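Marnside Bench Code

The Marnside Bench Code is a set of good practice rules for small work cells in which a robot arm loads circuit boards into a test fixture, waits for the test to finish, and sorts the boards by result. It covers the layout of the bench, the colors of the trays, the status light, and the way the arm moves near a board. The code is short, it is written in plain language, and it is one of the few documents of its kind that treats a simulated cell with the same seriousness as a physical one.

The code has 32 rules in three parts: Layout, Signals, and Motion. It does not replace safety law or the safety standards that apply to industrial robots, and its opening page says so in large type. A cell that follows the code still needs a full risk assessment before people work near it.

Origins

The first edition was published in November 2020 by the Marnside workshop, a training center for electronics assembly. Its main author was Morenike Akinola, a test engineer who had spent years moving between board shops and had grown tired of learning a new set of colors at each one. At one site a red tray held boards that had failed. At the next it held boards waiting for a second look, and at a third it was simply the tray that had been in the cupboard.

Akinola's draft grew out of the notes she kept for trainees, and much of that tone survives. The rule on cables reads, in full, "Lay it flat, lay it once, and keep it out of the gripper's way." Hullell, a maker of test fixtures, was the first company to adopt the draft, and its engineers contributed most of the section on lids. A revised edition followed the next April, with clearer wording on simulated cells and a much better index.

Layout

The Layout part begins with the mat. Every item the robot handles or reads should stand on one marked work surface, in a color that contrasts with the table or floor beneath it. The mat is a wonderfully simple idea: it shows a person at a glance which part of the bench belongs to the robot, and it gives a vision system a clean border to find. Blue is the recommended color, but the code allows any solid color not already used for a tray.

Boards should flow across the mat in one direction, from the input tray to the test fixture and on to the output trays. Left to right is the usual choice. Right to left is permitted, provided every cell in the same room does the same. Input trays should be dark and have separate recesses so that boards never touch.

There are two output trays, green for pass and red for fail. They should have raised walls, and they should be open at the top so that a worker can check the contents without lifting anything. The code forbids using either tray for storage between shifts. It also discourages labels as the only means of telling trays apart, as labels peel, fade, and end up under boards.

Signals

The Signals part deals with what the cell tells the people around it. A cell must have at least one status light, which may be a stack light on a pole or a lit ring around a button. Green means that the cell is ready or working normally. Amber calls for attention soon, and red means the cell has stopped and needs a person. Blinking is reserved for changes of state and must never be used as decoration (Akinola is said to have fought hard for that line, and readers who have worked beside a needlessly blinking machine tend to cheer when they reach it).

The light should be visible from the usual approach to the cell and should not be hidden by the arm in its rest position. A start button with a light in it does not count as an emergency stop. The code is firm that the two functions be kept on separate devices, with the emergency stop following the standards that apply to it.

Motion

The Motion part is the longest and, for many readers, the most fun. It asks that the gripper approach a fixture from straight above, with the fingers pointing down, and that it pause at a fixed height before the final descent. The pause costs a little time per board, but it gives the software a moment to confirm that the fixture is open and the seat is clear.

Where a fixture has a lid, the arm may not enter until the lid's position has been checked by a sensor or a camera. Opening by force is not allowed. If the lid does not move as expected, the arm must back away along the path it came by and show red. Grippers should hold boards by their edges, away from the parts mounted on them, and should release only after the board is fully supported.

Simulated cells

Rules for simulation appear in all three parts. A simulated cell should use the same tray colors, signal meanings, and approach paths as the physical cell it stands for. The room itself can be plain. The revised edition encourages teams to vary camera angles, floors, and wall fixtures between runs so that software does not come to depend on the background. It also asks that any change to the real bench be copied into the model before the next round of testing.

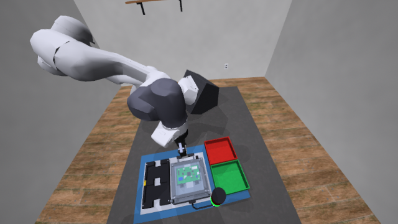
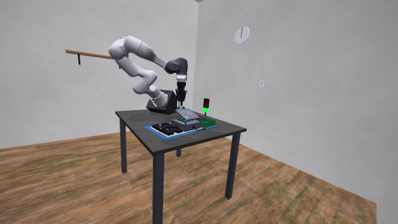
Simulated board-handling cells with a blue mat and a downward-pointing black gripper. The first has a button with a glowing green ring; the second has a stack light with its lowest lamp lit green.

Adoption and criticism

Bukero, a contract assembler, rewrote its trainee handbook around the code and reported that almost all of its new operators could read the state of an unfamiliar cell on their first day. Edet, a software house, publishes a free checker that compares a cell's layout file with the Layout rules and flags anything out of place.

The most common criticism concerns color. Red and green are hard for many people to tell apart, and the first edition offered no help beyond tray position. The revised edition adds that the order of the output trays must be kept the same throughout a site, and recommends a raised mark on the rim of the fail tray. Some shops would like a third tray for retests, which the code still leaves to local choice.

See also

Automated test equipment
Stack light
End effector
Robot simulation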